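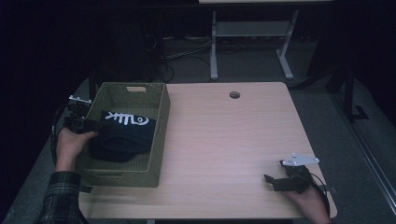 When I signed up for the small aquarium project at Stilthorpe last July, I thought I would be done with the hard part once the tank was full of water. My question was a simple one – can a planted tank keep its nitrate low without big weekly water changes? For the sake of the budget I kept to one tank and one kind of shrimp. I did think about putting it all on a light wooden table with a round hole for cables near the far edge, and that would have been so handy for the heater and the lamp, but wood and drips worried me and I went with a steel stand in the end.

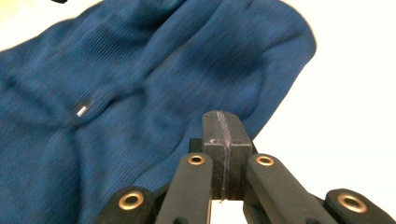

Photo: Timo Steinbach

The tank was planted with java fern and hornwort and left to cycle before any shrimp went in. I started with 12 cherry shrimp from a hobby breeder in Flallside, a very patient man who answered far more of my questions than he had to. I tested the water on the same evening each week and changed only 2 liters at a time. Nitrate crept up at first, then settled as the hornwort took off (it grows like mad, and I was giving it away by the bagful!). By the end I had stopped trying to tally the young shrimp and simply wrote "many" in the log.

My costs came to about 395 dollars against a limit of 400 – closer than I would have liked.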